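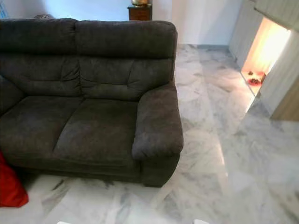
The Ukum wrap is a draped outer garment worn over wedding and festival dress in the Pevasis valley. It is cut from a single length of napped cloth, 170 cm wide, and held at the shoulder by a flat tie. Brushed cloth of this type changes shade with the direction of the pile, an effect also seen in upholstery, where a dark gray sofa in a plush fabric shows lighter and darker patches across the same cushion. Makers mark the direction of the nap in chalk before cutting, and all panels are laid the same way.

Construction

The body is joined to a collar band with 3 rows of channel stitching. The hem is faced with plain cotton and turned by hand. A standard wrap weighs less than the older Ormsby cloak, which has a full lining and a stiffened yoke.

Variants

The bridal form is ivory or pale gold, with a border of 22 embroidered motifs. The everyday form is undyed and has no border. A short version, the jolter, ends at the hip and is worn for dancing. 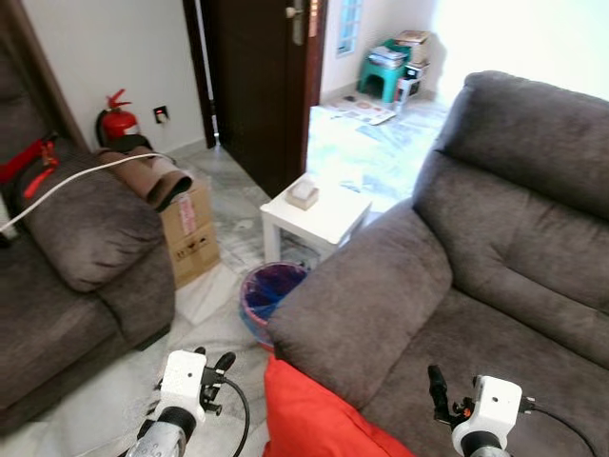 Care

Wraps are brushed along the nap after wear and stored rolled. Washing is done in January, before the wedding season, in water no warmer than 29 °C. Pressing is done from the reverse side.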